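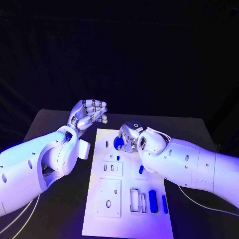 Welcome to the hangings and lighting check for the Estavwood rooms, June 2022. I've kept it to what a person can do in one slow walk with a torch and a cup of tea (put the tea down before you get to the ladder, please!). We start with fabric, as it gathers dust quietly and gets forgotten. Black cloth is the hardest to judge, and with a bluish-violet light on it like the one above, the folds nearly vanish, so do turn on the ordinary room lights before you look for tears or scorch marks.

1. Curtains and backdrops
Flame-retardant label present and readable: Yes, all but the small pair in Gachanja. Mihret Ayele is chasing the supplier for the paperwork.
Hem clear of heaters and power boards: Yes.
Hooks and rail firm when gently tugged: Two hooks loose on the stage side. Tightened while I was up there.
Dust: Fair. They had a good going-over in March and could do with another.

2. Lights
Coloured lamps at least 1 metre from any cloth: Yes now. One had crept closer and I've moved it back.
Flicker or buzzing: None heard, though the fridge next door makes it hard to be sure.
Spare globes in the cupboard: 4 left. Please write it on the door when you take one.

3. Exits
Exit signs lit and not covered by drapes: Yes.
Doors open fully from the inside: Back door sticks a little in damp weather. Job number 1607 is still open with Clumico, and I've rung them again, ever so politely.
Fire extinguisher tag in date: Yes.
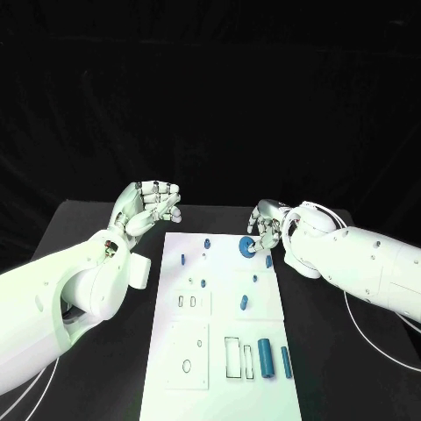 4. Tables and work surfaces
Most of our bumps and bruises come from furniture, and I've collected a few of my own over the years, so I take my time with this part. Run your hand along the underside for splinters, then lean on each corner in turn. Have a look at the colours as well. A dark table in front of dark cloth has an edge that's easy to misjudge in low light, and while a white board laid flat on top shows up beautifully, it doesn't show you where the table itself stops. A strip of pale tape along the front helps.
Legs locked: Yes.
Wobble: One table in Vevine, tagged and put aside.
Walkway of 1 metre kept clear: Yes, once the chairs were stacked.

Still to do
Label for the Gachanja curtains.
Pale tape for the table edges, 20 metre roll.
Oil for the back door hinge if the repair drags on.

The walk takes 15 minutes if you don't stop to chat, and I always do. Leave your finished sheet in the blue folder by the kettle.

Checked by Kirsty Merrick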